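Rirnden High Alumni Page Adds Veterans Roll and Reunion Details

Wednesday, August 27, 2025

The Rirnden High School alumni association has opened a veterans section on its website, with entries for graduates who served in any branch. It went live with 64 profiles and is open to all class years.

Efua Sowah, Class of 1988, has kept the alumni pages since April and put the new section together from letters, old newsletters and the school's yearbook collection. Each profile lists name, class year, branch and years of service. Most also have a short paragraph written by the graduate or a family member.

"We had a lot of this already, but it was spread over different class pages and some of it was hard to find," Sowah said. "A few entries only had a last name and a year. If you know who those people are, please write to us."

Corrections can be sent through the contact form on the alumni site. Families of graduates who have died may submit a profile on their behalf. Discharge papers are not required, and the association asks that people not send originals of anything.

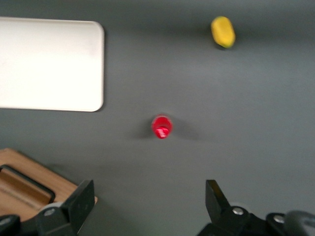 Reunion weekend

The all-class reunion will be held at Bawa Hall in Cledaveo, the same building used for the last two. Doors open at 10 on Saturday morning. Coffee and snacks come first, then class tables, then the group photos by decade — the 1950s and 1960s classes go first this year so they don't have to stand around.

Tickets are $10 at the door. Graduates from before 1965 get in free, along with one guest.
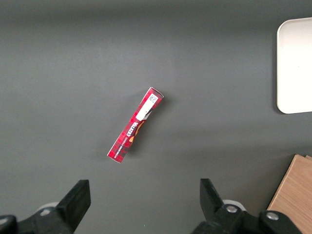

A red Walkers box with a checkered pattern.

The association has mailing addresses for 800 graduates, but many are out of date. Anyone who has moved or changed names is asked to update their listing before the reunion booklet goes to the printer. The booklet is being laid out by Clustent, the print shop on Main Street, and late changes can't be added.

The classes of 1975 and 1985 are still looking for table hosts. Hosts set out the name tags and yearbooks and stay until the class photo has been taken. 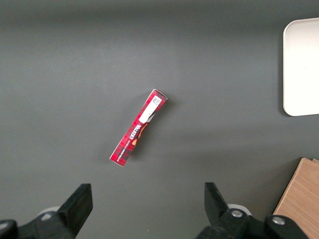 Walkers shortbread in the red tartan carton.

Yearbooks from 1958, 1961 and 1973 are missing from the school library's set. The association would like to borrow copies for scanning and will return them by mail. Loose pages are fine too — several of the scans now on the site were made from books with broken spines.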